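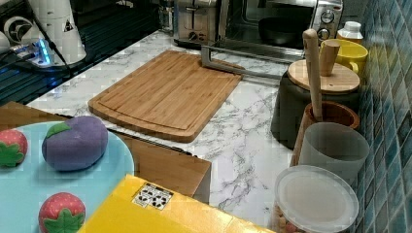
Bamboo cutting board on the counter, toaster and toaster oven behind.

Articles > Vintage Dirt > Opinion
Search articles Enter keyword Go

Measure the bore before you buy the piston

Rokeya Bepari
20 Jun 2018

The usual advice for an air-cooled two-stroke is to fit a new piston every season. I think it is poor advice, and I think the vintage clubs should stop printing it in their newcomer sheets. A season is a unit of time on a calendar. Piston wear depends on running hours, load, air filtration, fuel mixture and how the engine was warmed up. None of those is tied to the month of September, when the Nukero series ends and everybody orders parts.

Two bikes in the same class can differ a great deal. One rider enters every round, practices in sand between rounds and cleans the filter when it looks dirty. Another enters two rounds, rides on clay and oils a fresh filter each morning. Both are told to change the piston in winter. The first rider may have needed one in the middle of the year. The second is throwing away a part that has barely bedded in, and for some of these engines the supply of good pistons is not getting any better.

The case for the annual rule is that it is easy to remember. I accept that. I also accept that a rider who never opens the engine is better served by a bad interval than by no interval. But the rule teaches people to replace the cheap part and ignore the other one. A new standard piston in a worn cylinder has almost the same problem as the old piston did. The skirt still rocks, the rings still move over a tapered wall, and the noise comes back within a few rides. The owner then blames the piston.

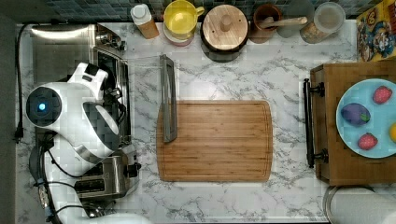

Robot arm at the left of the counter, alongside the toaster.

What I would put in the newcomer sheet is short. Fit an hour meter. Keep a notebook. At 20 hours, take off the head and barrel and measure. The Lestik meter I use straps to the frame and reads the pulse off the plug lead, and it has no effect on how original the bike looks once it is under the tank. If the scrutineers at your club object to it, take it off on race day and write the hours in by hand.

Measuring means a bore gauge and a micrometer. Feeler gauges slid down beside the skirt will give you a number, but the blade bridges the hollow in a worn wall and the number comes out small. Take the bore at top, middle and bottom of ring travel, along the pin and across it, keeping away from the port edges. Measure the piston at the height the manual gives, at right angles to the pin. Let both parts sit in the same room overnight first. Aluminum that has just come in from a cold shed will read undersize, and I have seen a good piston rejected for that reason.

Ring end gap is useful but it is a second check. A wide gap with a straight bore means rings. A gap that changes as the ring is pushed down means taper, and taper means a rebore or a new liner. Write down the figures every time, including the ones that look fine. One set of readings tells you whether the engine is within limits. The difference between two sets tells you how fast it is getting there, and that is the information you need to plan a season.

Paweena Yimyam and I have argued about this for years. She rebuilds engines for a good part of the Ukano paddock, and her objection is practical. Most riders do not own a bore gauge, many who own one cannot use it repeatably, and a wrong measurement gives false confidence. Her preference is that the barrel goes to a shop every winter whatever the meter says. I agree with her about the technique. It takes practice, and the first dozen readings should be thrown out. Where I disagree is on the remedy. A club can own a gauge and a setting ring, and somebody who knows the tool can spend an hour on a practice day showing the others.
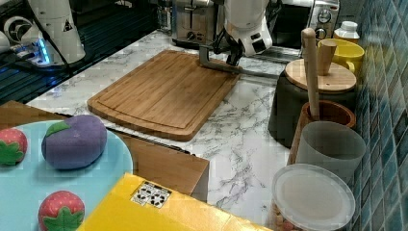 Her other point is stronger. Pistons do not fail only by wear. Skirts crack, usually from the intake side, and a cracked skirt can measure perfectly well. Old castings with unknown hours are a particular worry. So the inspection has to include a clean piston, a strong light and some patience, with dye penetrant if you have it. Look at the ring pegs and the circlip grooves at the same time. Any crack ends the discussion, no matter what the micrometer says.

My own engine has 52 hours on its present piston, a Prado forging, and it has been apart for inspection 2 times. The rings have been changed. The piston has not. Clearance has grown slowly and by nearly the same amount each time, and it is still inside the service limit. I expect to bore it next winter. On the annual rule I would have bought 4 pistons for it by now, and I would know less about the cylinder than I do.

There is an argument that a race engine deserves fresh parts regardless. For a modern bike run near its limit, with parts on the shelf at every dealer, I would not disagree. Vintage engines are in a different position. Each rebore uses up one of a fixed number of oversizes, and a liner is the end of the original casting's easy life. Cutting metal on schedule, without a reading to justify it, shortens the supply for whoever has the bike next. Clubs that care enough to police fork travel and carburetor type could spend one line of the rule book recommending an hour log.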